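Arm base position and elbow hitting the fridge door in simulated kitchen cell
Simulation and Virtual Cells > Setup and Maintenance
Posted by Morkov, February 2026

Hello to all. I take care of one simulated cell at my work, a kitchen with a French-door refrigerator and one white arm with a parallel gripper. The arm stands on a fixed base on the floor tiles before the refrigerator. The task is to reach into the fresh-food compartment and take an item from the shelf.

My trouble is with the left door. When the door is open only partway, the planner gives me a path, but in 17 runs from 200 the elbow touches the door edge and the run is stopped. When I open both doors fully, it is much better, but then the right door takes the space where I want the elbow to go. I already moved the base back by three centimeters and it did not help. After this the arm could not reach the back of the upper shelf.

I also changed the joint limits of the doors in the scene file, and I am not sure that I did it correctly. Should I move the base, or change the starting pose, or is it a problem of the collision shapes?

Both views are from the same cell, with the refrigerator open.

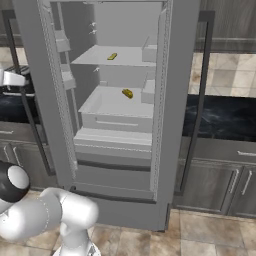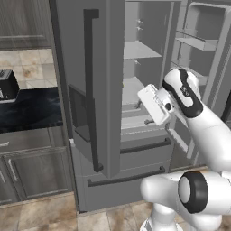 Flurkness
Before you move the base again, turn on the display of the collision shapes. Very often the door has one big box around it, and this box includes the bar handle and the bins on the inner side. So the planner sees a door that is much thicker than the one you look at. Split it in pieces: one flat box for the panel, one thin box for the handle, one for each bin. I had the same fault in a cell with an oven, and I lost most of May on it.

Then check the door joints. If you changed only the upper limit, the door can still swing back a little when something touches it. Put some damping on the hinge, or lock the joint after the door is open. With a locked joint you will know if the elbow really goes into the door or if the door comes to the elbow.

For the base, I would return it to the old place. Write down the old numbers first. I keep them in a text file next to the scene, with one line for every change, and it saved me more than one time.

Poon
try other start pose. elbow up. worked for me

Irnedside
I agree with Flurkness about the collision shapes, but I want to add one thing about the starting pose. If you keep the elbow low and outside the compartment, and you let only the wrist and gripper go between the doors, you need less free space at the sides. Elbow up, as Poon writes, is good for the lower shelf, but for the upper shelf I had more contacts with it.

Also please use a fixed seed when you compare. I use seed 567 for all my tests, and I change only one thing between two batches. If you change the base and the door limits together, you cannot know which one made the difference.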